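# Chapter 4: What Goes on the Menu (and What Comes Off)

My first menu had 40 dishes on it. I was so proud of that thing! I ran a little dinner place called Babić back then, and I figured that if somebody walked in wanting duck, noodles or a grilled cheese, I'd better have all three. By the end of September my walk-in was packed with half-used tubs of everything, and my one line cook, Heather Waaka, had started writing the word "why" on the prep list next to the duck.

She was right to ask. A menu is the biggest decision you make after signing the lease, and most new owners write theirs in an evening, with a glass of wine, from memory. It decides what you buy, how many burners you need, who you hire and how long table six waits for its food.
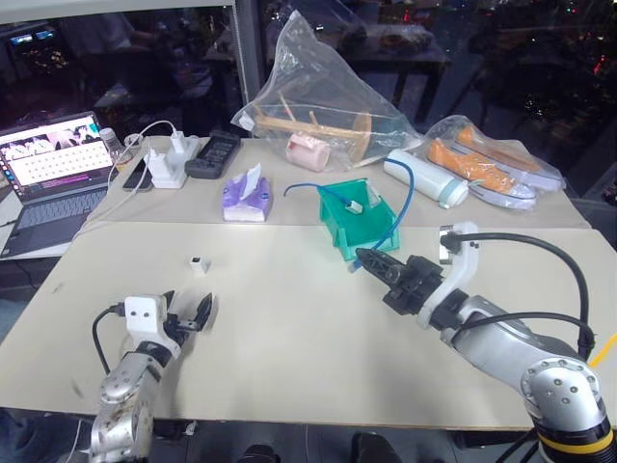 So I cut it. The duck went first, then the noodles, then (this one hurt) my grandmother's stuffed peppers, which took two hours to make and sold twice a week. Regulars complained for a while — one man mailed me a letter about the peppers — and then they ordered something else.

In this chapter we'll work through menus the way I wish I had, starting with the plate cost. You'll need a calculator and some patience with me, as I do love a worked problem. Our main case is Zollura, a lunch spot Flynn Ruddock opened on a budget of $3000 a week for food, and we'll price his soup down to the bay leaf. After that we'll look at how dishes share ingredients, and at why a slow seller sometimes earns its spot.

## 4.1 Plate Cost

Start with one dish, and pick one you've cooked so often that you've stopped measuring. Get your scale out and measure it anyway. Flynn's soup recipe called for "a good handful" of barley, and when we weighed his handful it came to 200 grams.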